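4 Übungsplatine in das Gehäuse einsetzen

Jetzt kommt der schönste Teil! Das Gehäuse steht, die Seitenwand ist ab, und ab hier sieht der Übungsrechner Korletey mit jedem Schritt mehr nach einem richtigen Computer aus. Wer Kapitel 3 übersprungen hat, sollte kurz zurückblättern und die Gewindebuchsen an der Innenwand prüfen. Eine einzige schiefe Buchse reicht, und die Platine kippelt später bei jedem Handgriff.

Die Platine im Satz Korletey ist ein vereinfachtes Modell ohne Strom und ohne Leiterbahnen. Man darf sie also anfassen, wo man will, man darf sie verkehrt herum halten und sogar fallen lassen (bitte nicht vom Tisch). Steckplätze und Fassungen sitzen ungefähr dort, wo man sie auch auf vielen echten Hauptplatinen findet, und das Gefühl beim Einsetzen kommt dem Original erstaunlich nahe.

4.1 Was Sie bereitlegen

Übungsplatine, grau
Prozessormodell
Zwei Steckkarten aus Beutel B
Schrauben aus Beutel C
Kreuzschlitzschraubendreher, möglichst magnetisch
Eine helle Lampe, am besten mit beweglichem Arm

Die Ersatzschrauben liegen in der kleinen Dose mit der Artikelnummer 273. Bei älteren Sätzen von Grorner fehlt diese Dose, dort sind die Schrauben im Deckel eingeklebt.

4.2 Platine montieren

1. Legen Sie das Gehäuse flach hin, die offene Seite nach oben. Auf einer weichen Unterlage verkratzt nichts, ein altes Handtuch genügt völlig.

2. Schieben Sie alle losen Kabel zur Seite und fixieren Sie sie mit einem Klettband. Es lohnt sich, hier zwei Minuten mehr zu investieren!

3. Halten Sie die Platine an den Kanten und senken Sie sie schräg ab, zuerst die Seite, die zur Rückwand zeigt. Danach die andere Seite ablegen.

4. Schauen Sie durch die Bohrungen. Unter jeder muss das Gewinde einer Buchse zu sehen sein. Falls nicht: Platine anheben, ein kleines Stück verschieben, wieder ablegen.

5. Drehen Sie alle Schrauben zunächst nur locker ein. Erst wenn die letzte greift, ziehen Sie über Kreuz handfest an.

Vorsicht: Keinen Akkuschrauber verwenden. Die Bohrungen sind aus Kunststoff und reißen schnell aus. Reklamationen wegen ausgerissener Bohrungen nimmt Deltia nicht an.

4.3 Prozessor einsetzen

1. Suchen Sie die Fassung mit den grauen Eckhaltern.

2. Fassen Sie das Prozessormodell mit Daumen und Zeigefinger an zwei gegenüberliegenden Kanten, die Metallfläche nach oben.

3. Setzen Sie es gerade auf und drücken Sie gleichmäßig, bis alle Ecken sitzen -- es braucht weniger Kraft, als man denkt.

4. Streichen Sie mit der Fingerkuppe über die Metallfläche. Wackelt eine Ecke, noch einmal herausnehmen und neu ansetzen.

Hinweis: Üben Sie das ruhig mehrmals hintereinander. In unserer Werkstatt in Plorndale machen wir 15 Durchgänge am Stück, und spätestens beim letzten schauen die meisten gar nicht mehr auf ihre Finger. Das ist ein großartiger Moment! Die Eckhalter sind für über 2000 Steckvorgänge ausgelegt, Sie müssen also nicht sparsam damit umgehen.

4.4 Steckkarten einsetzen

1. Richten Sie die erste Karte senkrecht über ihrem Steckplatz aus. Die Kerbe in der Karte und der Steg im Steckplatz müssen zueinander passen.

2. Drücken Sie abwechselnd links und rechts, nie nur in der Mitte.

3. Wiederholen Sie den Vorgang mit der zweiten Karte.

4. Ziehen Sie zur Probe leicht an beiden Karten. Sie sollen Widerstand leisten, ohne zu klemmen.

Vorsicht: Die blanken Kanten der Gehäuseöffnung können scharf sein. Mit Kindergruppen kleben Sie sie vorher mit Gewebeband ab, 100 cm reichen für ein Gehäuse.

4.5 Tipps zum Licht

Die gerippte Innenwand aus Aluminium wirft viel Licht zurück, und direkt von oben beleuchtet sieht man vor lauter Glanz die Bohrungen kaum. Stellen Sie die Lampe seitlich auf und neigen Sie sie flach über die Wand. Dann treten die Rillen deutlich hervor, und man kann sie prima als Hilfslinien nehmen: Läuft die Kante der Platine parallel zu den Rillen, liegt sie gerade.

Graue Teile auf grauer Platine sind am Anfang schwer auseinanderzuhalten. Drehen Sie das Gehäuse deshalb ruhig einmal und betrachten Sie alles von der anderen Seite -- plötzlich erkennt man die erhöhten Rahmen und Blöcke an ihren Schatten.

Wenn alles sitzt, geht es in Kapitel 5 mit den Kabeln weiter. Lassen Sie die Seitenwand bis dahin noch offen und legen Sie ihre Schrauben in den Deckel von Beutel C zurück.
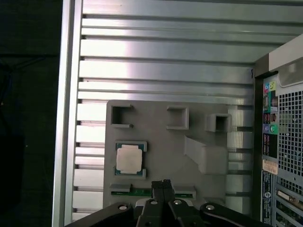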